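Takeaway bits — please read

Lunch orders for the Ostard site go in by 10 from now on, not half past. Kolia Catering has put the delivery fee up and wont split it for late ones. Bags are on us, 3 sizes, ask at the counter.

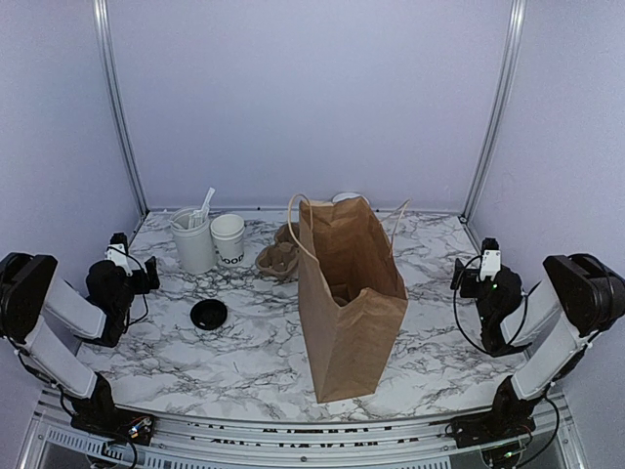
Packing up coffee runs next. Cups in the carrier first, lids on, then into the paper bag. Use the brown moulded pulp trays, the ones with round cup holders — we've 200 left from Febuary. Flatten the bags after, recycling's Tuesday.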